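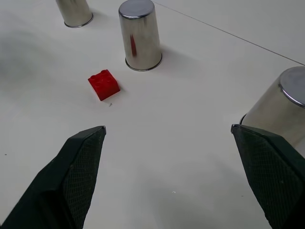
4.2 Cup search with a remembered brick

The second task in the Rurkum set tests whether a policy can act on something it can no longer see. A small red LEGO brick is placed on the table among three steel cups, all standing upside down. One of the cups is set over the brick while the cameras are recording, and the cups are then moved by hand for a short time. The robot must lift the cup that hides the brick and put it down elsewhere. A trial ends when the brick is uncovered, when a wrong cup is lifted clear of the table, or when the time limit is reached.

The cups are of the same model and carry no marks. Their sides are highly reflective, and this matters for the wrist views in particular. While the brick is in the open, a nearby cup often shows a red streak on its side. In early tests we found that a policy given only the current wrist image would sometimes reach for whichever cup had last shown this streak, even after the brick had been covered by another. We did not dull the metal or change the lighting. Training episodes were instead chosen so that the cup nearest to the brick at the start was no more likely than the others to be the one that covered it.

All methods receive the same head and wrist images and the same joint readings. Memon, our baseline, takes a short stack of recent images and predicts the next block of joint targets. Vusto uses the same image encoder and the same action head, but adds a slot for each cup. Every slot holds an estimated table position and a score for whether the brick is under that cup. Positions are updated at each step from the head image. The score is written once, at the moment the cup comes down, and is carried forward unchanged until a cup is lifted.

Both were trained on 400 demonstrations collected by remote operation in February. The operators were told to use the arm nearer to the chosen cup and to keep the other arm raised. For the middle cup either arm was allowed, which gives two valid ways of solving the same layout. We kept both kinds of episode. Removing one made training more stable but produced a policy that reached across the table when the arms began in an unusual pose.

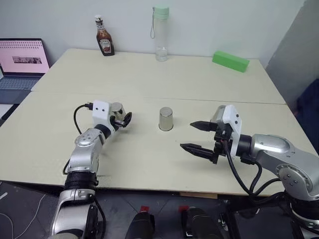
Figure 3. Left gripper beside the left cup; right gripper open near the middle cup.

The objects along the back of the table in Figure 3 are distractors. The Heinz bottle, the water bottle and the green block play no part in the task and are never touched in the demonstrations. They were kept in training because the slots were at first drawn to the water bottle, whose clear body is hard to separate from the wall. With the distractors present from the start, the slots settled on the cups within the first part of training.

We tested four conditions: no movement after covering, one swap, several swaps, and several swaps with an arm passing over the cups. The last is the hardest for the head view, as a gripper housing can hide most of a cup for many steps in a row. During such periods Vusto holds the last position for the hidden slot and widens its search area.

With no movement the two methods could not be told apart. Memon fell to the level of chance once the cups were swapped several times, as its image stack no longer reached back to the moment of covering. Vusto kept most of its success rate under swaps alone and lost part of it when an arm passed over. Nearly all of its errors in that condition were exchanges between the middle and right slots. These occurred when both cups were moved while the right one was out of sight.
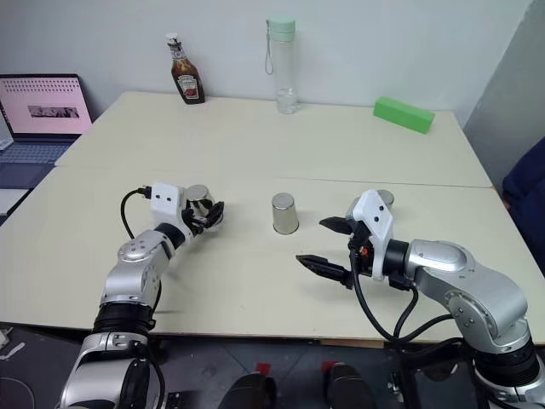 Hina Kakakhel

Grasp failures were logged apart from search failures. A cup may be chosen correctly and still slip, as the wall is smooth and narrows towards the closed end. Closing the fingers low on the side gave a firmer hold, but it also raised the risk of pushing the cup and dragging the brick along with it. The final policy closes around the cup and lifts it only a little way above the table before moving it sideways. Noman Ghumman repeated the grasp trials on the Warkevar cell with the same weights and saw the same kinds of slip, though fewer at the left arm than at the right. We have not found the cause of this difference, and the results in the next section are therefore given for each arm separately.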